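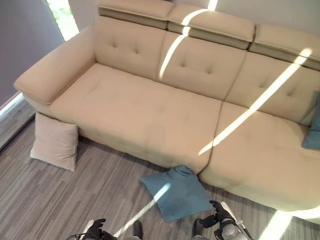

About the Selholm Military History Archive

The Selholm Military History Archive is a privately funded research body based in Wendville. It collects, catalogues and makes available the papers of Second World War formation staffs, with emphasis on supply, movement control and signals at divisional level and above.

The archive was established to house the Hermans Collection, a body of war diaries, movement tables and annotated maps assembled over some 9 years. Later accessions have been arranged on the same lines. Original order is retained wherever it can be determined, and each series is described to file level before release.

Holdings are organised in 4 record groups: operational orders, administrative returns, cartographic material, and post-war correspondence. Unit war diaries are filed with administrative returns. Personal memoirs are accepted only where the author held a staff appointment and the text can be checked against contemporary documents.
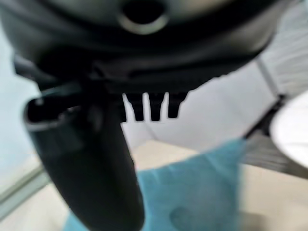 Cataloguing is carried out in the Gromico records system, which replaced the card index in October. Card references cited in older theses remain valid and are cross-referenced in the new catalogue. Map sheets are entered by series, edition and grid, with overprints recorded separately.

Researchers may request up to 5 files per visit. Requests must quote the full catalogue reference. Copies are supplied for private study; permission to publish is a separate application. Material containing medical or disciplinary particulars is closed pending review.

The archive does not value medals, trace individual service records or authenticate items offered for sale.

Page last revised 2019-01-25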